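We use cookies to improve your visit. Accept | Settings

Gonçalo Carrilho has worked on his humanoid for 22 months, mostly in the evenings, in the shared workshop at Cenosdale. "I wanted it to do laundry," he told me. "Walking did not interest me so much."

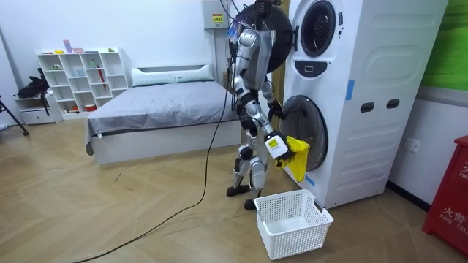
The cables took him longer than the legs. He has changed the wiring 2 times and would like to do it again in December.

"The door is the difficult part," he said. "Cloth forgives you a little – a door does not."

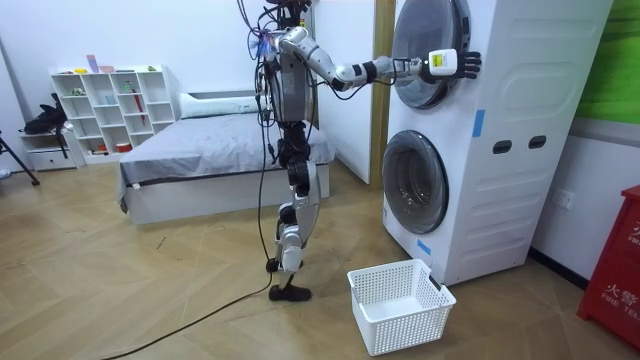 Zanele Baloyi thinks the software is a bigger problem than the door, and that he should write the reaching part from the beginning. Gonçalo listens to this often. He prefers to correct one joint and try again.
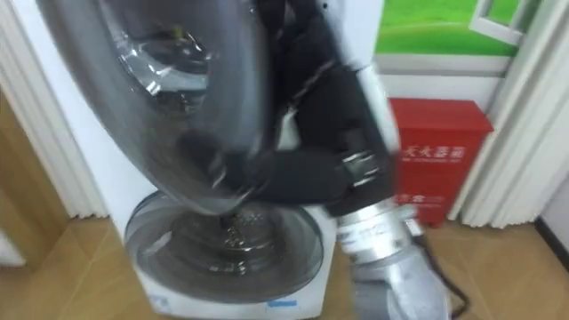
The arm at the open washer.

I asked if he ever wanted to stop. "Yes, over the wrist. I had 50 screws in a box and I did not know from where they came." 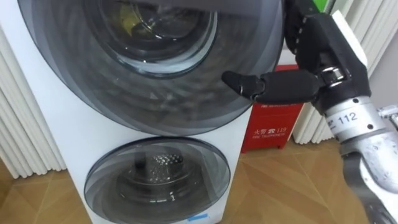

What comes next

He wants to make the fingers softer. "After that, maybe folding," he said, "but please do not write a date."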